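Minutes, furniture assembly sub-group, Arnimico hall
2019-12-31

Present: Gaëtan Mallet (chair), Séverine Hervieu, Dorian Hervieu, Kagiso Baloyi. Apologies: Yannick Lecomte.

1. Poles and rods
White parts to be sorted by length before any assembly begins. 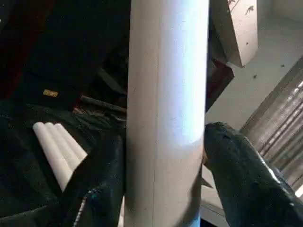 Kagiso Baloyi asked that the short rods be bagged separately, as they had been mixed up with the stool parts in June. Agreed.

2. Stools
Legs to be fitted with the seat upside down on a covered table.

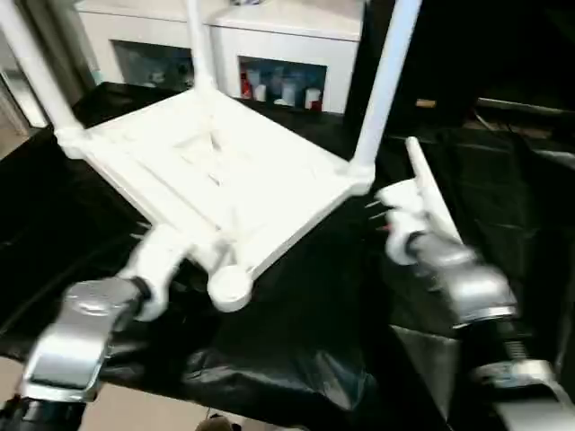 Any leg that wobbles goes back in the box for Zavent. Dorian to write to them. Budget for replacements: 200.

3. Stand
The base is to be laid on the table before the pole is offered up to the hub.

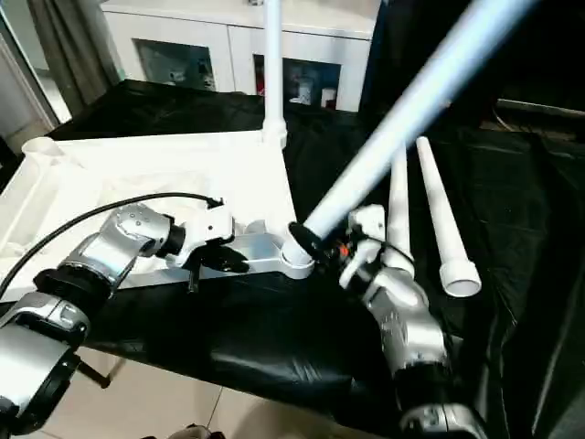

Gaëtan will copy out the order of work and pin it by the door. The Vidal instructions are too small to read.

4. Threaded parts
Hand-tighten only.

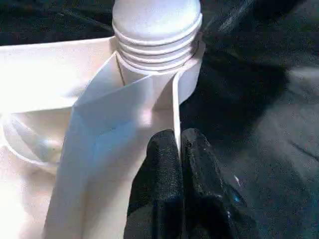 Séverine Hervieu said that a stiff thread should be backed off and started again. Noted.

Next meeting to be fixed by email.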